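Vorlesung Angewandte Handhabungstechnik
Skript zu Einheit 8: Handgeführte Greifer als Erfassungswerkzeug
Dozentin: Moushumi Weerasinghe
Stand: 11.09.2024

8.1 Gegenstand der Einheit

Betrachtet wird das Handgreifer-Set Distine des Anbieters Nirico. Es besteht aus zwei Handgeräten, einer Ladestation und der Auswertesoftware Ladard. Das Set wird zur Miete und zum Kauf angeboten; bewertet wird die Mietvariante, wie sie im Praktikum vorliegt. Grundlagen der Parallelgreifer (Einheit 4) werden vorausgesetzt.

8.2 Bewertungskriterien

Für die Beurteilung eines Erfassungswerkzeugs sind im Rahmen dieser Vorlesung folgende Größen maßgeblich:

Masse und Schwerpunktlage des Handgeräts
Öffnungsweite und Nachgiebigkeit der Finger
Sichtfeld der Kamera im Bereich der Fingerspitzen
Zeitversatz zwischen linkem und rechtem Gerät
Aufwand für Kalibrierung und Fingerwechsel

Der Zeitversatz wird häufig unterschätzt. Bei beidhändigen Aufgaben führt er zu widersprüchlichen Greifzuständen in der Aufzeichnung, die sich nachträglich nur mit hohem Aufwand korrigieren lassen. Ladard gleicht die Uhren beim Start einer Aufnahme ab, während der Aufnahme jedoch nicht mehr. Für Aufnahmen über 12 Minuten ist daher ein Neustart vorzusehen.

8.3 Formlabile Objekte

Textilien besitzen keine feste Greifpose. Die Lage des Greifpunkts ändert sich mit jedem Anheben, und Falten verdecken Kanten, an denen der nächste Griff ansetzen müsste. Starre Finger verlangen eine genaue Annäherung; nachgiebige Finger tolerieren Abweichungen, halten dünne Stoffe bei seitlichem Zug aber schlechter. Die Variante von Claeys (siehe Einheit 7) löst dies über austauschbare Fingerbeläge — bei Distine muss der ganze Finger gewechselt werden.

Die Praktikumsaufgabe »Wäsche auf dem Bett« umfasst 38 Durchläufe. Kasun Hettiarachchi betreut die Durchführung und nimmt die Protokolle entgegen.

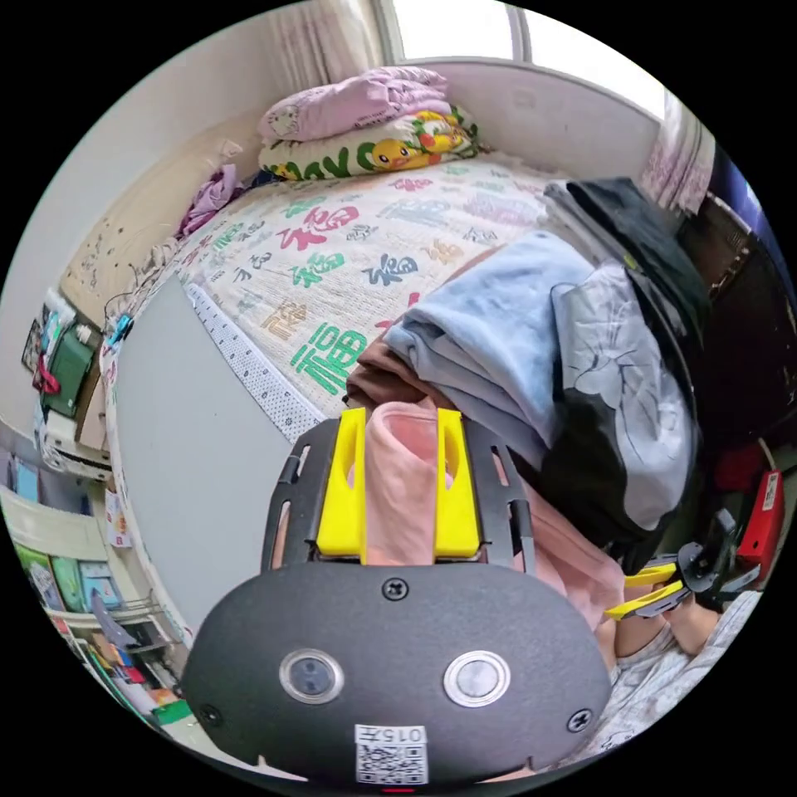

Abb. 8.2: Rosa Tuch zwischen den gelben Fingern des Handgreifers, rechts daneben gefaltete Kleidung.

Zu beachten ist die Verdeckung: Herabhängender Stoff liegt zwischen Kamera und Ablagefläche. Gemusterte Unterlagen erschweren zudem die Segmentierung. Im Protokoll sind Unterlage und Lichtverhältnisse je Durchlauf anzugeben.

8.4 Vorläufige Einschätzung

Die Handhabung ist nach kurzer Einweisung sicher. Die Kalibrierung dauert fast 12 Minuten und ist nach jedem Fingerwechsel zu wiederholen. Nachteilig sind der fehlende Abgleich im laufenden Betrieb und das Exportformat, das eine Umrechnung der Greiferöffnung erfordert. Für kurze Aufgaben mit Textilien ist das Set geeignet, für längere Abläufe nur eingeschränkt.

Aufgabe bis zur nächsten Einheit: Kriterien aus 8.2 auf das eigene Protokoll anwenden und die Abweichungen zwischen beiden Handgeräten tabellarisch darstellen.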